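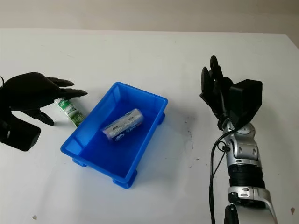 Abb. 1: Weiße Tischplatte mit blauer Schale und kleiner Tube

5 Arbeitstisch Kovine aufstellen und ausrichten

Voraussetzungen: Untergestell nach Kapitel 4 montiert, Querstrebe handfest angezogen, Stellfüße vollständig eingedreht. Die Plattenlänge der Ausführung K beträgt 1.077 mm. Andere Ausführungen siehe Maßblatt im Anhang.

VORSICHT: Die Platte wird zu zweit aufgelegt. Nicht an der Vorderkante über den Boden ziehen.

5.1 Platte auflegen

1. Schutzfolie an der Unterseite abziehen. Die Folie an der Oberseite bleibt bis Schritt 5.3 aufgeklebt.
2. Platte mit der gebohrten Seite nach unten auf die Auflagewinkel legen.
3. Überstand links und rechts messen und angleichen.
4. Schrauben über Kreuz ansetzen, noch nicht festziehen.

Hinweis: Bei Teppichboden die Filzgleiter gegen die Kunststoffteller aus Beutel C tauschen.

5.2 Ausrichten

1. Wasserwaage längs auflegen, den niedrigsten Stellfuß ausdrehen, bis die Blase mittig steht.
2. Vorgang quer wiederholen, danach längs nachprüfen.
3. Kontermuttern mit dem beiliegenden Schlüssel SW 13 sichern.
4. Schrauben aus 5.1 von Hand festziehen. Kein Schlagschrauber.
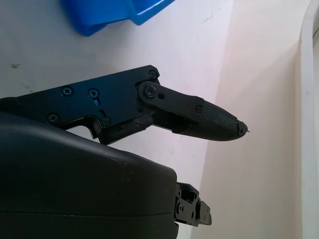 Hiwot Mekonnen merkt dazu an, die Kontermuttern sollten erst nach dem Festziehen der Platte gesichert werden; bei unebenem Estrich verziehe sich das Gestell sonst und die Einstellung müsse wiederholt werden.

Für Estrich und Steinböden gilt daher die Reihenfolge 1, 2, 4, 3. Auf Holz- und Teppichböden bleibt es bei der Reihenfolge oben. Nach einer Standzeit von 60 Minuten ist die Lage in beiden Richtungen erneut zu kontrollieren. 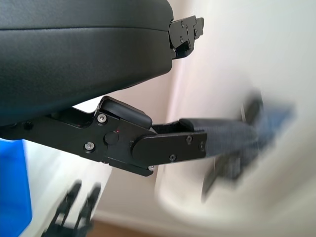
Lesezeit: 4 Min.

5.3 Oberfläche in Betrieb nehmen

1. Folie von einer Ecke aus flach zurückziehen, nicht senkrecht abreißen.
2. Klebereste mit lauwarmem Wasser und einem Tropfen Spülmittel entfernen.
3. Mit einem fusselfreien Tuch trockenreiben.

ACHTUNG: Scheuermilch, Aceton und Schmutzradierer hinterlassen auf matten Oberflächen glänzende Stellen. Solche Stellen sind von der Gewährleistung ausgenommen.

Salben, Pasten und Kleber sofort aufnehmen. Offene Gebinde gehören in eine Schale mit Rand.

5.4 Belastung

Die zulässige Flächenlast beträgt 40 kg, gleichmäßig verteilt. Schraubstöcke und Klemmleuchten nur an der Hinterkante befestigen und mit einer Zwischenlage versehen.
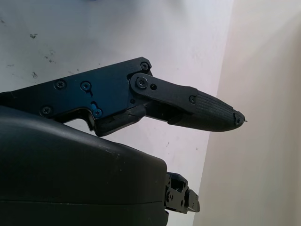

Abb. 4: Schwarze Platte mit kleinen Kreuzschlitzschrauben

5.5 Nachkontrolle

Kontermuttern und Plattenschrauben einmal jährlich prüfen, bei Schulbetrieb jeweils im Oktober. Beschädigte Schrauben nur gegen Originalteile aus Beutel B tauschen. Weiter mit Kapitel 6, Kabelführung.

Zonent Möbeltechnik | Kontakt: Technische Redaktion, Panya Prasertsri | © 2023 Zonent | Nach oben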